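Notebook, Buststead workshop, December

Started at 9 with the kettle and a long look at the glue shelf, which has needed sorting for as long as I've had a key. Today's question is one Rima Saliba and I have been chewing over for weeks – why foam liners come away from the lids of old instrument cases, and which adhesive we ought to be using when we put them back.

I cut 16 test strips from the gray sheet and glued half with the Inura contact cement and half with the water-based one from Flamwood. Same plywood backing for all of them, same brush, same patient waiting. The Inura grabbed right away and I had two strips on crooked before I'd settled my elbows. The Flamwood is far more forgiving (you can slide the foam into line, bless it), but it wants a good long press under the weights.

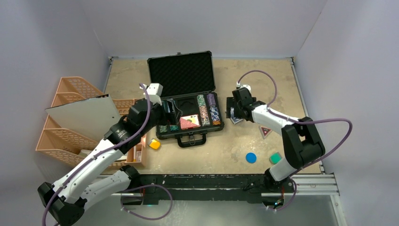
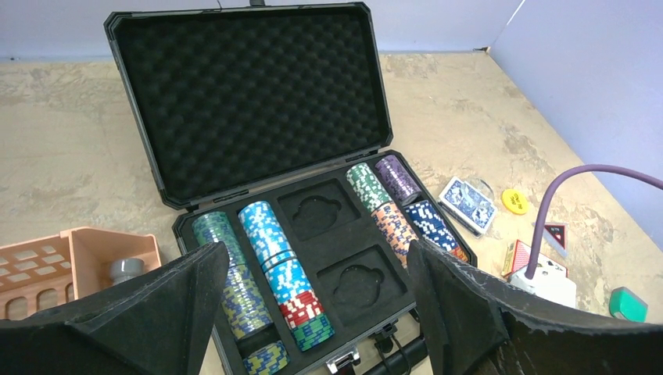 Egg-crate foam in the lid, cut foam in the tray.
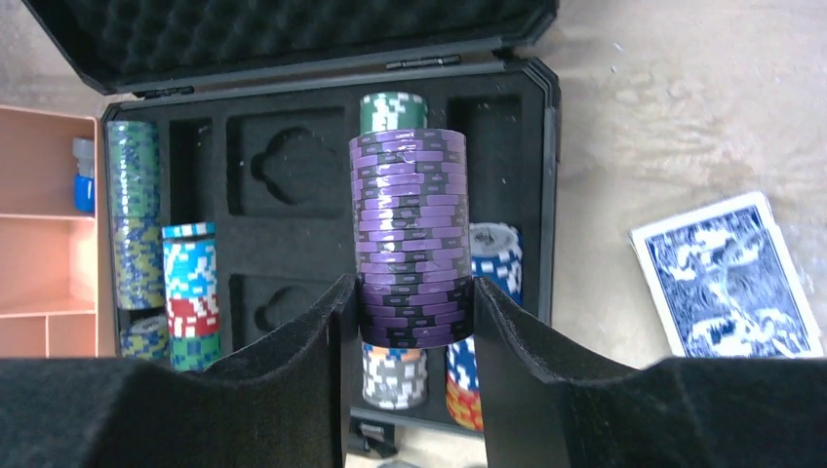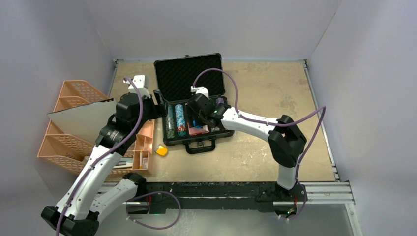
After lunch I did the peel pulls with the spring scale. The Inura strips tore in the foam itself, leaving a fuzzy layer stuck to the board, and that's the result we were hoping for. The Flamwood ones let go clean along one edge, all except the pair I'd scuffed with sandpaper first. Those hung on beautifully! So the scuffing matters more than I'd given it credit for, and Rima gets to say she told me so.

Afaf Shboul stopped by around four with the clarinet case from the Rudd job and we talked for much too long about hinges. She thinks the old glue went to powder from years in an attic, and I'm inclined to agree, having swept up most of it.

Still to do: repeat the Flamwood set with every board scuffed, try a thinner coat, and find the lid of the Inura can before the whole thing skins over. Strips are on the top shelf by the window. Please don't move the weights.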